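This site uses cookies to remember your settings. Accept | Manage preferences

12/1/21

In at half past eight. Heating off again on our side of the building, so the first hour went on admin with a coat on. Answered Thanakorn's questions about the log format, renewed the backup disk booking, and read through the annotation notes Rosalinda left at the end of yesterday.

Position at the start of the day: 2,658 episodes on the server, of which 323 are marked for review. The review pile is mostly from November, from the week when the timestamps on the joint log and the video drifted apart. Suryani has a script that realigns them using the first movement of the arm in both streams. It works on most of them. It fails where the operator nudges the arm before the recording properly begins, and the script then locks on to the nudge. I have asked for a two second still period at the start of every episode from now on. Everyone agreed to this last month too, so I have put it in the protocol sheet, in capitals.

Spent the rest of the morning on instruction text. Each episode is paired with a written instruction, and the instructions are meant to be what a person would say to someone else at the table. What we have is too uniform. Mawar pulled the verb counts and "push" dominates, with "move" a long way behind and "slide" hardly there at all. The annotators are not at fault, the example list we gave them had "push" in nearly every line. Rewrote the list. New entries include:

- get the blue cube away from the triangle
- put the green star next to the red star
- bring the hearts down towards the front edge
- separate the reds
- make a line with everything except the yellow ones

The last is too long a task for a single episode at the present time limit. Left it in as a composite, to be cut into shorter segments afterwards and each segment labelled by somebody who has not seen the original instruction. That second labelling is the part I trust most. The labeller writes down what was done, and what was done is what the policy is trained on, whatever the operator had been told to do.

Disagreement with Nazma over resets. Her view is that we should return the blocks to a random layout after every episode. Mine is that we should run on from wherever the last one finished and only reset when a block is out of reach or jammed. Random layouts give better coverage on paper, but they are scattered layouts, and scattered layouts are easy. The awkward states come from pushing things about for a while: blocks touching, a corner caught behind a curve, two shapes that move as one when either is pushed. If those never appear as starting points the policy meets them for the first time in evaluation and sits there pressing on the outside of the heap. We settled on a mixture, with continuous running in the morning and resets in the afternoon, and a column in the log for which is which. Nazma is adding the column.

After lunch, a block on the clustered states, with starting layouts built by hand. Miko (the scheduling tool, still on the old version) dealt out the instructions at random and would not let me exclude "line" tasks, so I skipped them manually. 87 episodes attempted, 40 kept. A poor rate but expected for this type. The losses were nearly all time-outs. Separating two touching blocks with a single straight rod means getting the tip into the notch between them or coming at one from the side and accepting that its neighbour will turn.
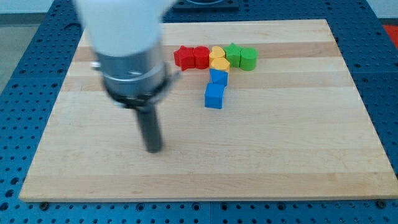
Clustered start, eight blocks. Row of red, yellow and green at the back, blue triangle and cube in front.

Layouts of this sort are slow for the operator. Any push on the middle of the row goes into the hearts, and what they do next depends on where along the curve the contact is made. The blue pair is easier, with clear board on either side. I want at least one layout per session where the target block has a neighbour of the same colour against it, as the instructions then have to name the shape as well. "Push the red one" is no use to anybody when the star and the cylinder are together. Two of the annotators have been writing it anyway. Query sent.

Also noted for the operators:

Tip height. Keep it constant within an episode. Lifting over a block to reach the other side is not allowed in this set, go round.

Speed. Thanakorn is the smoothest of us by some distance and his episodes are short. Mine have a hesitation before contact, visible in the velocity plots as a dip. Not sure whether to filter it. If the policy learns to pause before every push then I shall know where it got it. Left in for now, with operator ID recorded so that we can weight by person later.

Abandoned attempts. Keep the file. Mark it as a failure with a reason code. Rosalinda wants these for the success classifier and has very few so far.

Training run on yesterday's snapshot started at four. The loss curve looked ordinary when I left, for what that is worth with this method. Evaluation tomorrow on the held-out instructions, Suryani on the stop button.

To do: order a spare rod, chase the heating, second pass on the reason codes with Mawar, find out why Miko thinks I am two people.

Back to top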